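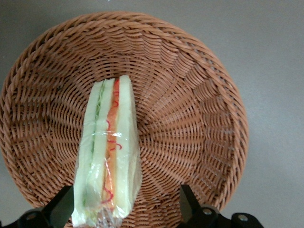

Swapping the wrist camera and the fingers on the bench arm

February 2026

The bench arm has had the same gripper since I built it, a parallel unit from Viline with flat aluminium pads, and the same camera, clamped to the forearm on a bracket I was never fond of. Both came off last month. What follows is mostly a record for my own use, but a couple of people who read the October post asked how the replacement was going.

The test set

I use food packaging for most of my grasp tests. It is cheap, light and awkward, and it does not matter much if it gets crushed. The current hard case is a wrapped triangle sandwich in a round wicker basket. Clear wrap gives glossy highlights that move as the camera moves, so any method that looks for stable features on the surface has a bad time. The bread under it is soft enough to show every newton of excess grip. The basket adds a braided rim to get past, sloping inner walls, and a weave that is all edges as far as a simple edge detector is concerned.

The surface under it is plain light grey. I tried a patterned mat earlier and it made the segmentation look worse than it is.

Fingers

Two candidates. The Jurnska set is a pair of stiff black angled plates, and the Kramer set is a compliant rib design that wraps round the object as it closes. I expected the compliant ones to win on a sandwich and ordered them first.

In the open, on the flat bench, they did. Out of 30 attempts the Kramer fingers lifted the sandwich every time and left no marks on the bread that I could see. The Jurnska plates dropped it twice, both times when the close position was set too wide.

In the basket the order changed. The Kramer fingers are thick at the base, and with the wrist tilted they touch the rim before the tips get down to the food. Once one finger is resting on wicker, the basket moves with the arm. I got 13 clean lifts out of 30. The plates are thin enough to go down between the bread and the wall, and they managed all but four.

Most of those four failures came from centring. If the sandwich lies closer to one finger than the other, the near finger makes contact first and pushes it sideways until the far one arrives. On a flat bench it slides and no harm is done. In a basket it can catch on the weave and tip. The fix is to centre the jaws on the object before the final descent, and that depends on the camera.

Camera position

The forearm mount gave a wide view and lost sight of the object for the last part of the approach, when the gripper got in the way. The new camera is a small Prukden module fixed at the wrist, looking down past the fingers. Both fingers stay in view at the bottom of the image along with parts of their brackets, and I have come to rely on this. The tips give a reference which does not depend on the hand-eye calibration being perfect. I measure the gap from each finger to the object in pixels and shift the wrist until the two are even.

The cost is coverage. At working height the basket fills most of the view and part of the rim is lost. For finding the basket in the first place I still need a higher look, so the routine now stops at two heights: 200 mm above the rim to find the basket, then 70 mm to find the object and correct. The second stop adds time to the cycle. I have not tried to make it faster.

Exposure needed fixing by hand. With automatic exposure on, the camera reacted to the black fingers and blew out the wrap. With the exposure locked and a diffuse light overhead, the highlights are still there but small, and the coloured fillings show through the plastic well enough to use. A band of orange one slice of bread over from a stripe of green is a better target than anything on the outside of the wrap. I threshold on the orange, fit a line through it and take the jaw angle from that. This is crude and would fail on egg and cress.

Wrap

The gathered end of the wrap caused more trouble than the bread. It is transparent and crumpled, the depth estimate across it is useless, and my first mask treated it as part of the sandwich. That moved the computed centre towards the twist, so the plates closed too near one end and the sandwich swung as it came up. I now work from the filling band alone and ignore the plastic completely. The swing is smaller, though not gone.

Controller

No change of hardware here, but I moved the close command from position to current control. Position was fine for boxes. For bread I wanted the fingers to stop on contact and hold, and the Viline drive does this passably once the limit is turned well down. Too low and friction in the slide stops the jaws before they reach anything, which the log then reports as a successful grasp. I added a check on the final opening: if the jaws stall wider than the sandwich could be, the attempt counts as failed.

The bracket screws on the plates worked loose twice during the basket runs. They have thread lock on them now.

Where it stands

The Jurnska plates are staying on for basket work and the Kramer set is in the drawer for flat picks. I would like a thinner compliant finger and have not found one at a price I would pay. Next job is the same test with two items touching, which the centring step does not handle at all at the moment, as it assumes one orange band and takes the largest.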